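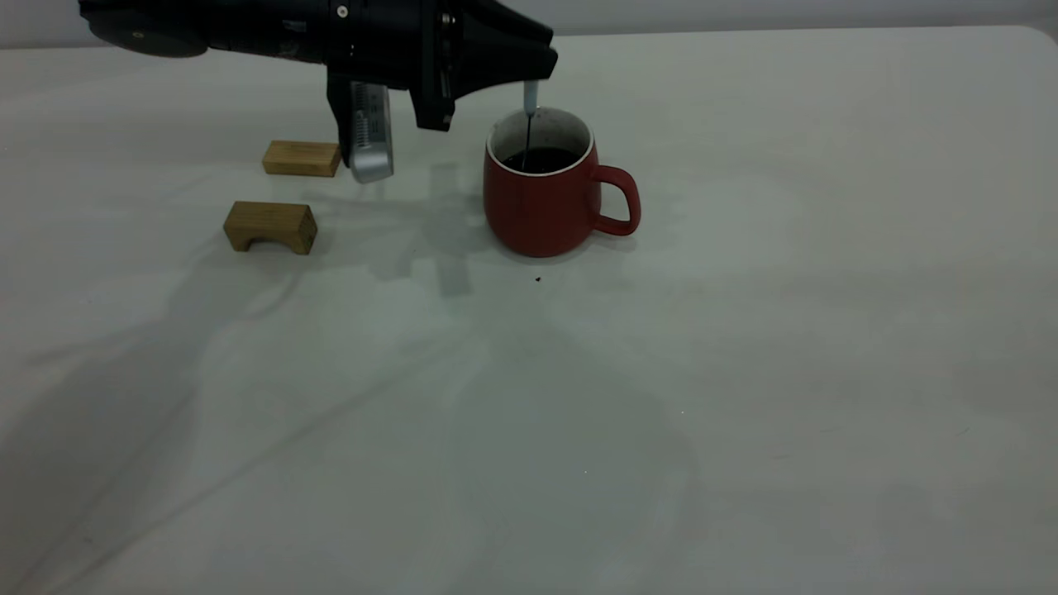

Posted by Viola Rizzi in Kitchen things, September | 2 comments

I have been meaning to write about my red mug for ages, and as the evenings are drawing in it seems the right moment. It's a brick sort of red, a bit round in the belly and narrower at the foot, with a clean white rim. Inside it's white with little dark speckles, which I'm very fond of (my sister thought they were coffee grounds and had a good go at them with a scourer!).

I bought it in Plirnau, in a shop up two flights of stairs, the summer we went to look at the lake and it rained the whole time. There was a blue one as well and I dithered so long that the lady went off and had her lunch.

I fill it nearly to the top, always have, and carry it very slowly. The handle is big and slightly square, so all my fingers fit, and that matters more to me than it probably should at 10 in the morning. As for stirring, I've gone right off teaspoons. They clank. A thin stick is much gentler, and it reaches the bottom where the sugar likes to sit.

Borislav says I ought to buy a second one in case of accidents, and he may be right, but I'd want to go back to the same shop for it. We're thinking of spring.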